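자주 묻는 질문 | 플룰베르크(Plullberg) 객차 숙소

홈 > 숙박 > 객차 숙소 > 자주 묻는 질문

이 페이지는 Kistevlow가 운영하는 플룰베르크 객차 숙소의 예약, 이동, 설비, 정산에 관한 문의를 항목별로 정리한 것입니다. 요금표와 객차별 평면도는 별도 페이지에 있습니다. 같은 부지의 야영 구역에는 다른 규정이 적용됩니다.

1. 숙소 개요

객차 숙소는 어떤 시설입니까?
운행을 마친 협궤 철도 객차를 고정 선로 위에 올려 숙박용으로 개조한 시설입니다. 객차는 모두 8량이며, 1량을 한 팀이 단독으로 사용합니다. 차륜은 제동쐐기로 고정되어 있고 차체는 네 모서리에서 받침대로 지지됩니다. 숙박 중 객차가 이동하는 일은 없습니다.

위치는 어디입니까?
해발 697m 지점의 옛 화물 적치장입니다. 가장 가까운 마을은 추키어(Zukier)이고, 식료품점과 약국은 모두 추키어에 있습니다. 부지 안에는 매점이 없습니다.

객차별로 차이가 있습니까?
A형과 B형 두 종류가 있습니다. A형은 원래의 칸막이 구조를 유지하여 침대가 칸마다 나뉘어 있고, B형은 칸막이를 제거한 개방형입니다. 단열 사양과 난방 방식은 동일합니다. A형은 통로 폭이 좁아 대형 여행 가방을 펼쳐 두기 어렵습니다.

방음 수준은 어느 정도입니까?
외벽에는 단열재와 흡음재가 들어가 있으나 창은 원형 창틀을 보존한 이중창이므로 일반 건물보다 외부 소음이 잘 들립니다. 강한 비가 내릴 때는 지붕 소음이 큽니다. 소음에 민감한 경우 귀마개를 준비하십시오.

2. 예약

예약은 어떻게 합니까?
Watkins 예약 시스템에서만 접수합니다. 전화와 이메일로는 신규 예약을 받지 않습니다. 결제가 완료되면 예약 번호와 객차 번호가 함께 발급됩니다. 객차 번호가 표시되지 않은 예약은 대기 상태이며 확정된 것이 아닙니다.

최소 숙박 일수가 있습니까?
최소 2박입니다. 비수기에 두 예약 사이에 하루가 남는 경우에 한하여 1박 상품이 열릴 수 있으나, 이 상품은 사전에 공지하지 않으며 대기 신청도 받지 않습니다.

1량에 몇 명까지 숙박할 수 있습니까?
A형은 네 명, B형은 세 명입니다. 영유아도 인원에 포함됩니다. 정원은 비상 탈출 기준에 따라 정해진 값이므로 추가 요금을 내더라도 초과할 수 없습니다. 간이침대 대여는 하지 않습니다.

객차를 지정할 수 있습니까?
유형은 지정할 수 있고 개별 객차는 지정할 수 없습니다. 여러 량을 동시에 예약하는 경우 인접 배정을 요청란에 기재하십시오. 요청은 배정 시점의 잔여 상황에 따라 처리됩니다.

예약자와 숙박자가 달라도 됩니까?
됩니다. 다만 체크인 전까지 예약 시스템에 숙박 대표자를 등록해야 합니다. 등록되지 않은 사람에게는 출입 코드가 전송되지 않습니다. 숙박 대표자는 성인이어야 하며 숙박 기간 전체에 걸쳐 현장에 있어야 합니다.

날짜를 변경할 수 있습니까?
체크인 14일 전까지 한 차례 무료로 변경할 수 있습니다. 그 이후의 변경은 취소 후 재예약으로 처리되며 취소 규정이 적용됩니다. 변경한 날짜의 요금이 더 높으면 차액을 결제해야 하고, 더 낮으면 차액이 원래의 결제 수단으로 반환됩니다.

3. 도착과 이동

차량으로 숙소 앞까지 갈 수 있습니까?
일반 차량은 하부 주차장까지만 진입할 수 있습니다. 하부 주차장에서 객차까지는 766m의 자갈길이며 전 구간이 완만한 오르막입니다. 바퀴가 작은 여행 가방은 이 구간에서 끌기 어렵습니다. 배낭 사용을 권장합니다.

짐을 운반해 줍니까?
15시부터 18시까지 하부 주차장에서 짐 운반 카트가 운행됩니다. 카트에는 사람이 탑승할 수 없습니다. 모든 짐에 객차 번호를 적은 꼬리표를 부착해야 하며, 꼬리표는 주차장 보관함에 비치되어 있습니다. 파손 우려가 있는 물품과 귀중품은 직접 휴대하십시오.

대중교통으로 갈 수 있습니까?
추키어 정류장에서 하부 주차장까지 지역 버스가 운행됩니다. 저녁 이후에는 버스가 없습니다. 동절기 시간표는 별도로 편성되므로 출발 전에 버스 운영사의 시간표를 확인하십시오.

체크인과 체크아웃 시각은 언제입니까?
체크인은 16시부터, 체크아웃은 10시까지입니다. 출입 코드는 체크인 당일 정오에 등록된 번호로 전송되며 체크아웃 시각에 만료됩니다. 객차 안에 물건을 두고 나온 상태에서 코드가 만료된 경우 관리동 인터폰으로 연락하십시오.

늦게 도착해도 됩니까?
출입 코드로 직접 입실하므로 도착 시각의 제한은 없습니다. 자갈길에는 조명이 낮은 높이로만 설치되어 있으니 일몰 이후 도착하는 경우 손전등이나 헤드램프가 필요합니다.

4. 설비

전기는 어떻게 공급됩니까?
태양광 발전과 축전지를 함께 사용하는 독립 전원입니다. 객차마다 일일 사용량 한도가 있으며, 잔량은 출입문 옆 표시기에서 확인할 수 있습니다. 한도에 도달하면 콘센트가 먼저 차단되고 조명과 환기 장치는 유지됩니다. 차단된 콘센트는 다음 날 오전에 자동으로 복구됩니다.

사용할 수 없는 전기 제품은 무엇입니까?
헤어드라이어, 전기 주전자, 전기 그릴, 전기난로 등 발열 제품은 사용할 수 없습니다. 휴대전화, 카메라, 노트북 충전은 가능합니다. 의료 기기를 사용해야 하는 경우 예약 시 소비 전력을 기재하십시오. 전원 용량이 충분한 객차로 배정합니다.

난방은 무엇으로 합니까?
객차마다 펠릿 난로가 한 대 있습니다. 점화와 소화는 제어판 버튼으로 합니다. 펠릿은 체크인 시점에 1일분이 채워져 있고, 추가분은 관리동 옆 창고에서 가져다 쓰면 됩니다. 난로 투입구에는 펠릿 이외의 어떤 것도 넣지 마십시오. 장작과 종이는 공급 장치 고장의 원인이 됩니다.

화장실과 샤워실은 객차 안에 있습니까?
화장실은 객차 안에 있고 샤워실은 공용 위생동에 있습니다. 객차 화장실은 분리식 건식 변기이며 사용법은 변기 덮개 안쪽에 적혀 있습니다. 샤워실 온수는 6시부터 22시까지 공급됩니다.

수돗물을 마실 수 있습니까?
객차 세면대의 물은 세척용이며 음용할 수 없습니다. 음용수는 위생동 외벽의 급수전에서 받으십시오. 객차에는 빈 물통이 비치되어 있습니다. 동결 기간에는 외벽 급수전을 잠그고 위생동 내부 급수전을 개방합니다.

취사가 가능합니까?
객차 안에서는 취사할 수 없습니다. 공용 취사동에 가스 조리대, 개수대, 냉장 보관함이 있습니다. 냉장 보관함은 객차 번호별로 구분되어 있으며 체크아웃 이후 남은 식품은 폐기합니다. 휴대용 버너는 취사동 바깥의 지정된 석재 작업대에서만 사용할 수 있습니다.

인터넷이 됩니까?
취사동에 무선 인터넷이 있습니다. 객차에는 제공되지 않습니다. 이동통신 신호는 통신사와 객차 위치에 따라 다르며, 차체가 금속이므로 실내 수신 감도는 실외보다 낮습니다.

5. 계절과 안전

겨울에도 운영합니까?
운영합니다. 단, 1월에는 정기 점검으로 전체 객차를 닫습니다. 적설로 자갈길의 제설이 불가능한 날에는 체크인을 중지하고 해당 숙박분 전액을 환불합니다. 체크인 중지는 등록된 번호로 통지합니다.

반려동물을 동반할 수 있습니까?
B형 객차 중 지정된 객차에 한하여 개를 동반할 수 있습니다. 예약 단계에서 반려동물 항목을 선택해야 해당 객차가 표시됩니다. 개는 부지 안에서 항상 목줄을 착용해야 하며 취사동과 위생동에는 들어갈 수 없습니다.

객차 지붕이나 승강대에 올라가도 됩니까?
승강대는 이용할 수 있으나 난간에 기대거나 앉는 것은 금지됩니다. 지붕에는 올라갈 수 없습니다. 지붕의 태양광 패널이 손상되면 수리비가 청구됩니다.

화재가 발생하면 어떻게 합니까?
양쪽 출입문 중 가까운 쪽으로 나간 뒤 하부 주차장 방향의 집결지로 이동하십시오. 출입문은 안쪽에서 코드 없이 열립니다. 비상창은 붉은색 손잡이를 아래로 당기면 바깥으로 열립니다. 일산화탄소 경보가 울리는 경우에도 같은 순서로 대피하고, 관리동의 확인이 있을 때까지 다시 들어가지 마십시오.

6. 정산과 서류

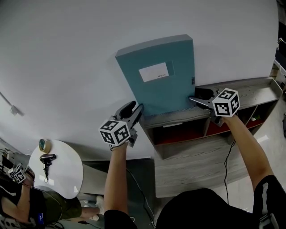
숙박 확인서는 어떻게 발급받습니까?
체크아웃 다음 날부터 예약 시스템의 '문서' 메뉴에서 내려받을 수 있습니다. 확인서에는 숙박 대표자 이름, 숙박 기간, 객차 번호, 결제 금액이 표시됩니다. 동반 숙박자 이름이 필요하면 체크인 전에 전원의 이름을 등록해 두어야 합니다.

법인 명의의 영수증이 필요한 경우에는 어떻게 합니까?
결제 화면에서 법인 정보를 입력하십시오. 결제 후의 명의 변경은 같은 달 안에 신청한 건만 처리합니다. 한 건의 예약을 여러 명의로 나누어 발급하지는 않습니다.

보증금이 있습니까?
예약할 때 보증금 상당액을 카드로 가승인합니다. 객차 점검에서 이상이 없으면 가승인을 취소합니다. 취소가 카드 명세에 반영되는 시점은 카드사에 따라 다릅니다.

취소하면 얼마를 돌려받습니까?
체크인 30일 전까지는 전액, 14일 전까지는 절반을 환불합니다. 그 이후에는 환불하지 않습니다. 운영사 사정으로 인한 취소는 시점과 관계없이 전액 환불합니다. 교통편 취소 비용은 보상 대상에 포함되지 않습니다.

비품을 파손했을 때는 어떻게 합니까?
체크아웃 전에 관리동 인터폰으로 알리고 해당 비품을 그대로 두십시오. 원형 창틀, 선반, 차내등은 보존 대상 부품이므로 임의로 분해하거나 접착하지 마십시오. 수리비는 실비로 산정하며 내역서를 함께 보냅니다.

분실물은 얼마 동안 보관합니까?
발견일부터 세 달간 보관합니다. 식품과 개봉된 화장품은 보관하지 않습니다. 우편 발송을 요청하는 경우 운송비는 수령인이 부담합니다.

이 페이지에 없는 내용은 예약 시스템의 문의 양식으로 접수하십시오. 확정된 예약에 관한 문의에는 예약 번호를 기재해야 합니다.

관련 페이지
객차별 평면도
요금표
하부 주차장 안내
동절기 준비물 목록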